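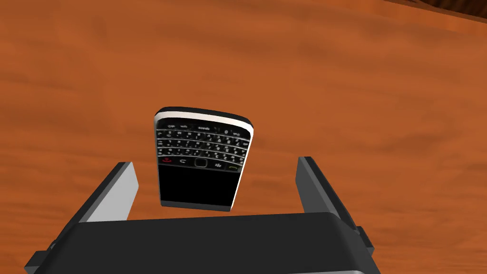

Sharing a bench with the new arm

2/20/23
By the Trelthorpe workshop desk

Search tips Go

Our phone refurbishing bench has had an arm on it since October. Management calls it a colleague. It doesn't chip in for the biscuits, but it does sort handsets, and we've picked up a few habits worth passing on.

Leave the fingers wide until you're sure of the pose. An old BlackBerry with the keyboard at the wrong end is still a BlackBerry to you and me. To the arm it's a fresh philosophical problem.

Clear the tabletop first. Mugs, rulers and your good tweezers all look like work to a keen machine.

Wipe the finger pads with a barely damp cloth at smoko. Skip the degreaser. Somebody will suggest the degreaser.

Keep one tray of oddballs for human hands. We get nearly 80 handsets on a busy day and the arm is happy with most of them. The cracked, the sticky and the mysteriously glittery come to us, so the average phone on my side of the bench has become a good deal more disgusting.

Swap jobs every four days. Watching a machine work is tiring in a way that lifting never was, and your neck will tell you so by Thursday.

Label the stop button in large letters, in a colour you can find while cross.

Ask about the roster before the thing is bolted down. We kept our hours, but lost the early finish, and I'm still working on getting that back.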